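Notes from the Sunley Allotments newsletter
5 Feb 2019

Seed potatoes, and why I've stopped rushing

Hello again, and thank you to everyone who wrote back after the last issue (I had more mail about leeks than I ever expected to get in my life). This time it's potatoes. The seed potato order for the Sunley plots came in from Ernside last week and I spent a very happy evening sorting through the sacks with a mug of tea going cold on the shelf. 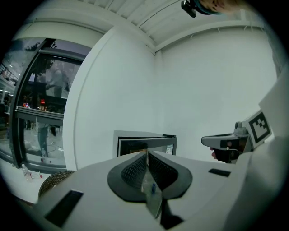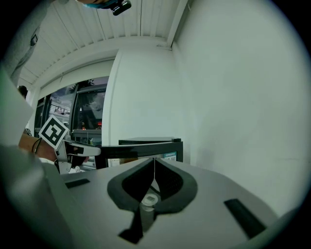 Do I have to chit my potatoes before I plant them?

It depends on what you're growing. For first earlies I'd say it's well worth doing, as they get going faster and you can be digging new potatoes a bit sooner. For maincrops it makes very little difference, and if you're short on windowsill you can put them straight in the ground when the soil warms up.

I always chit mine anyway, all of them, and I think it's mostly because I like having something to look at in the gray part of the year. Egg cartons are perfect. Stand each potato with the end that has the most eyes facing up, and put the carton somewhere cool and bright where the frost can't get in. My spare bedroom does nicely, though visitors have opinions. A warm dark cupboard is the wrong spot! You get those long white spaghetti shoots that snap off the second you touch them. What you're after is short, stubby, greenish-purple ones, maybe the length of your thumbnail.

A few people asked about rubbing off the extra shoots. I do it for earlies and leave three or four of the strongest on each. You get fewer potatoes that way but they're a better size. For maincrops I leave the lot.

Now, about this year's order. We took 30 sacks between us, which is more than last year, and the bulk price worked out well enough that there's a bit left in the kitty for string and labels. Two varieties are new to us. Mirik is the early one, smooth and pale with a thin skin that ought to wash clean under the tap without any scrubbing. The growers at Ernside say it likes a light soil, so those of you on the top plots should be laughing. Shokri is the maincrop, a knobbly red thing, sold as a good roaster and a good keeper. I haven't grown either one, so please tell me how you get on, even if it's bad news. Especially if it's bad news, because I have to decide what goes on next year's form.

If you ordered, your bag has your plot number on it and it's in the shed, left-hand side, under the old blanket. Please put the blanket back when you've taken yours. Plot 129, your bag had a split in it so I've tied it up with twine, and you might want to carry it from underneath.

Planting time here is usually the second half of March for earlies, and I know some of you will be out there sooner. I was, last year. I had mine in the ground far too early because we'd had a few soft, sunny days and I got carried away, and then the cold came back and I was running up the hill at dusk with an armful of old curtains. The shoots got blackened all the same. They did come back from underneath (potatoes are very forgiving) but the whole row was behind everyone else's, and I had to listen to cheerful remarks over the fence until June. So this year I'm waiting.

For anyone doing this for the first time, the spacing I use for earlies is 15 inches between potatoes and two feet between rows. It looks ridiculous when you've just planted and it looks like a jungle later on. Go down five inches or so, cover them over, and when the leaves are up as high as your hand, pull soil in around the stems with a hoe. Keep doing that every couple of weeks until the leaves meet in the middle. You're keeping the light off the potatoes so they don't turn green, and green ones go in the bin, please, not the pot.

No room for rows? Use a bucket. Any big old tub will do as long as it has holes in the bottom. I put two seed potatoes in a deep one, on a few inches of compost, and top it up as they grow. Water is the thing with tubs. They dry out so quickly in a hot spell, and one missed weekend is enough to leave you with a crop of marbles. Tipping out a tub in summer is the best fun you can have with children on a plot, by the way. They go absolutely wild for it.

A couple of small things before I go. The tap by the lower gate is still off until the frosts are done, so bring your own water or use the butts. The manure has been delivered and is steaming away by the hedge; take what you need but leave some for the people who can only get up on weekends. And somebody has left a very nice pair of green gloves on the bench by the compost bays. I've hung them on the nail inside the shed door.

Next time I'll be on to onion sets, and I'd like to hear from anyone who has managed to keep the birds from pulling them up again. I've tried netting, I've tried twigs, I've tried shouting.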